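4. Getting the play kitchen shop ready

By now your Belay market stall should be standing up on its own (if it wobbles, go back to section 3 and tighten the rear bolts, I'll wait). On to the fun part, stocking it!

4.1 Wipe down the shelves with a damp cloth. Skip the spray cleaners, they leave a film and the price stickers won't hold.

4.2 Sort the pretend food before the kids get home. I do fruit and veg on the bottom shelf, tins in the middle and anything that looks like cake up the top, or it'll be in somebody's gumboot by Saturday.

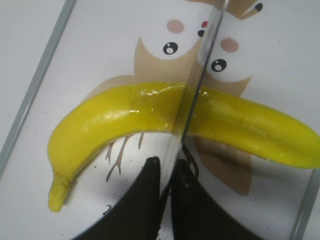 Fig. 7. Toy banana on a clear tray.

4.3 Peel the backing off the price strips and press each one along the shelf edge from left to right. Mine go up to 50 cents. Mahlet Seyoum over the road priced everything at $91 and her lot reckon that's hilarious.

4.4 Pop 2 AA batteries into the till, flat ends against the springs, and close the cover with the little screw.

Caution: don't leave that screw off "just for now". Little fingers find batteries very fast.

4.5 Set up a counter for chopping and serving. Any low table will do, and a light plastic board is easier for a three-year-old to carry than a timber one.

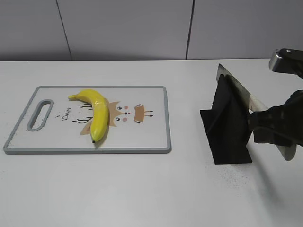 Photo: Gervasio Aravena

4.6 Hang the awning last. Start with the middle loop and work outwards, six loops altogether. If it sags, swap the end loops over (took me most of February to work that one out).

Note: the awning is hand wash only, and the red stripe runs a bit the first time, so keep it away from the school shirts.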